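Workshop tips: when a hand-held gripper drops the part or will not close

These notes cover faults on trigger-operated grippers used at a table, the sort worn or held one in each hand for sorting and pick-and-place sessions. They were put together after a pad failure on a Galtex pair in February and revised on April 21, 2026. Most of the checks need only a hex key, a torch and a clean cloth.
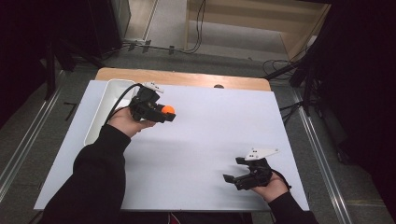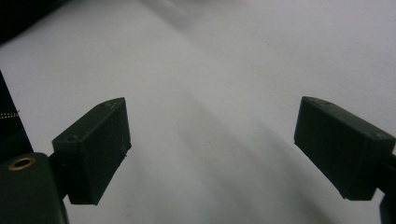
Two-gripper table work, first picture; gripper fingers over a pale surface, second picture.

What went wrong

The right-hand gripper, serial ending 2908, began releasing small balls before the trigger was let go. At first it was put down to operator timing. The release then became regular enough to repeat on demand: close on the ball, lift, turn the wrist inwards, and the ball fell out between lift and tray.

The cause was a loose pad. One of the two screws holding the finger pad had backed out by less than a full turn. Under a light grip the pad sat square. Under a firm grip it tilted, the contact patch moved to the lower edge, and a round object was squeezed out downwards. Flat objects were held without trouble, and for that reason the fault passed the morning check, which used a flat block.

The second fault was found during the strip-down. The cable at the back of the gripper had a flattened section near the strain relief. The conductors were intact but the outer jacket had split. The gripper was taken out of use until the cable was replaced.

Before starting any check

Switch off at the supply and unplug the cable at the controller end. Releasing the trigger is not isolation. On powered models the jaws can close when the supply comes back, and a finger between the pads will be pinched. Tie back loose cuffs and cords. Gloves should be close-fitting; loose fingertips get drawn into the linkage.

Checking the pads

Hold the gripper with the jaws open and look along the top edge of each finger. Both should slope at the same angle. Press the outer end of each pad with a thumb. Any movement at all means a loose screw or a cracked pad.

Tighten the screws a little at a time, alternating between the two. Printed plastic does not take the torque that metal does. Stop when the head seats and the pad no longer moves. If a screw keeps turning without getting tighter, the hole has stripped and the pad needs replacing. Packing the hole with glue or matchsticks holds for a short while and then fails under load.

Small nubs on the gripping face can be taken off with a sharp blade held flat. Do not sand the whole face. A smooth pad slips sooner than one with its print lines left on.

Look for fine cracks starting at the screw holes. A torch held almost level with the surface shows them best. A cracked pad goes in the bin, including one that still grips. Cut it in half first, or it will find its way back into the spares drawer.

Testing the grip

Test with a round object as well as a flat one. The Itdale bench now uses a small ball and a block, five lifts each per gripper, with the wrist turned both ways on every lift. One drop is a fail. Write the result on the sheet against the serial number, not against "left" or "right", as the pair can be swapped between sessions. The two Itdale pairs had been recorded by side only, and the early drops on 2908 were entered against 1919.

Wipe the pads before testing. Hand cream and furniture polish both leave a film that gives the same symptom as a loose pad. Use a cloth slightly damp with plain water and let the plastic dry. Solvent cleaners can craze some printed plastics, so keep them off unless the supplier confirms the material.

Cables and straps

Leave enough slack for the full reach of the arm and no more. A cable that is too short pulls at the back of the gripper each time the hand moves away. A cable that is too long drags across the work and catches on tray rims.

Run the cable along the forearm and fix it with a soft strap near the wrist. The strap should slide with light pressure. Cable ties are too tight, and a cut tie leaves a sharp stub against the skin.

Floor cables are the larger risk. A person watching both hands does not look at their feet. Route cables behind the working position, cover any that cross a walkway, and coil spare length where it cannot be stepped on. Keep the feet of stands out of the walkway too.

If a cable catches, stop and free it by hand. Do not pull with the gripper.

Replacement parts

Akuder pads fit the Galtex fingers but are sold without screws, and the old screws should not be reused once they have backed out. The matching screw pack is part 3179. Eide supplies the cable with the strain relief already fitted, which saves the step most likely to be done badly.

Replace pads in pairs. A new pad facing a worn one closes off centre, and the new one wears to match.

After fitting, repeat the full grip test, then check the screws again at the end of the first session. Gripper 2908 needed a further slight tightening on one side at that point and has held since.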